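Poltent Service Desk
Ticket category: Shared Equipment / Cables and Adapters
Site: Rillby, Room 4
Opened: 19th August
Priority: Normal
Status: Closed, with one follow-up item transferred

Subject: Charging cables returned tangled, wrongly coiled, or to the wrong bin

Initial report

The requesting department reports that cables borrowed from the Room 4 loan stock are regularly found knotted together when the bin is opened. Staff collecting a cable before a meeting must separate several others first. In two cases the borrower took the whole bundle and returned it later in the same condition. One white cable was reported as "not charging" and was set aside by the department without a label.

The department asks whether the Service Desk can supply a deeper container, or a set of separate containers, so that the cables do not become mixed.

The department further notes that the stock register shows 100 cables assigned to Room 4, and that its own count came to 98. It requests that the difference be looked into under the same ticket.

Service Desk, first response

The request has been accepted. Please note that stock differences are normally handled on a separate form. In this case the two matters appear to be connected, and they will be dealt with together.

Before a new container is approved, the department is asked to confirm the following:

Whether cables are strapped at the time of return, or placed in the bin loose.
Whether the Dinsa straps supplied with the stock are still in use.
Whether the cable reported as not charging was tested with a second power adapter.
Whether any cables are kept in desks or meeting rooms between loans.

Requester, reply

Most cables come back loose. A number of straps are missing, and borrowers have been told that a strap is optional. The cable reported as faulty was not tested with a second adapter. It was tried once, on one telephone. We do not know whether cables are kept in desks, although this would not surprise us.

We would still prefer a deeper container.

Service Desk, second response

A deeper container is not recommended at this stage. The same request was made for another room last December, and the deeper box supplied there made the problem worse. Cables at the bottom were not used, and those at the top were pushed down on return. The box was withdrawn and the shallow type put back.

The present fault is considered to be one of coiling and fastening. A technician will attend Room 4 to sort the stock on the table, test the cable in question, and set out a method that borrowers can follow without instruction.

Technician, site visit

The bin was emptied and all cables were laid out for sorting. The larger knots were undone by working from the connector ends inward. No cable was cut. Three had a tight kink close to the connector, consistent with having been wound around the adapter, and these were placed to one side for a longer check.

The cables were then divided by color and by connector. Each one was coiled in loops slightly wider than a hand and left to lie flat before being fastened. Cables that would not lie flat were uncoiled, turned at one end until the twist came out, and coiled again. This step takes less than a minute and should not be skipped, as a twisted cable will work its way out of a strap and catch on its neighbors.

Straps are to go around the middle of the coil, where both sides of the loop can be gathered together. A strap placed near one end allows the rest of the coil to open. The attachment shows a black cable done in this way, with a white cable still to be fastened.
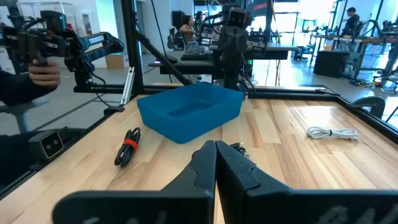 Attachment 1. Black cable with orange-red strap, left; blue bin; white cable in a loose coil, right.

The difference between the two is easily seen on the table. The black cable can be picked up by the strap and put in the bin in one movement. A cable in a loose coil must be lifted with both hands, and the connector ends tend to drop through the loops as it is moved - which is how most of the knots found in this bin are thought to have started.

Straps in a bright color are preferred over black ones. On a black cable, a black strap is difficult to find, and borrowers were seen to pull the cable free without opening it. The Rillby storeroom holds a quantity of orange-red straps that are suitable for both the black and the white cables.

Technician, cable test

The white cable reported as not charging was tested with two adapters and two devices. It charged normally with one adapter and did not charge with the other. The second adapter was then tried with a cable known to be good and again failed to charge. The adapter has been withdrawn. The cable has been returned to stock.

The three kinked cables were tested next. Two passed while being bent gently near the connector. The third lost its connection when bent and has been removed from the register as faulty. The department is asked not to take it out of the recycling box, even if it appears to work when held at a certain angle.

Requester, comment

Thank you. We are content to keep the present bin. May we ask that the straps be attached to the cables permanently in some way? Borrowers remove them, put them down, and leave without them. We have found several on window sills.

Service Desk, third response

This is possible with the current strap type. Each strap has a slot at one end. The tail is passed through the slot around the cable itself, close to one connector, and pulled firm. The strap then stays on the cable while it is in use, and the free part is wrapped around the coil on return. The slot loop must not be placed on the thick part directly behind the connector, where it would press on the joint.

An order for 30 additional straps has been placed with Wurkero, the regular supplier for this site. The storeroom stock will be used first.

Technician, second visit

All cables present in Room 4 now carry a strap fixed by the slot method. The bin was refilled in two rows, white cables in one and black cables in the other, with the connector ends facing the same way. Short cables were put at the front. The bin should not be filled above its rim. If a returned cable does not fit without being pressed down, the extra cables are to go to the storeroom and the register is to be changed accordingly.

A printed card with the following wording has been left for the department to fix to the wall:

Please uncoil the cable fully before use.
Please coil it again in wide, flat loops. Do not wind it around the adapter.
Please fasten the strap around the middle.
Please place it in the row of the same color.
Faulty items: do not return to the bin. Attach a tag and report to the Service Desk.

The department may change the wording of the card but is asked to keep the line on adapters.

Stock difference

The two missing cables have been traced. One was in a drawer in the adjoining office, wound around an adapter. The other was in a meeting room, plugged in behind a display, and had been in use there as a permanent supply. It has been left in place and will be assigned to that room, as its removal would only lead to another cable being taken from the bin. The cable found in the drawer has been tested, strapped, and returned.

With the faulty cable removed and the meeting room cable reassigned, the register for Room 4 now stands at 98. This agrees with the technician's count at the second visit.

Requester, confirmation

The department confirms that the bin is in order and that the card has been put up. One borrower has complained that the strap gets in the way when the cable is used with a telephone in the hand. We have suggested using the other end.

Service Desk, closing note

The ticket is closed with the agreement of the requester. The cause is recorded as loose return of cables, with missing straps as a contributing factor. The size of the bin is not recorded as a cause.

The withdrawn adapter has been transferred to a separate ticket, as two others of the same type are in use at Rillby and are to be tested. Until that ticket is closed, borrowers who find that a cable does not charge are asked to try a second adapter before reporting the cable.

Requests to reopen this ticket should quote the room and category shown at the top of the page.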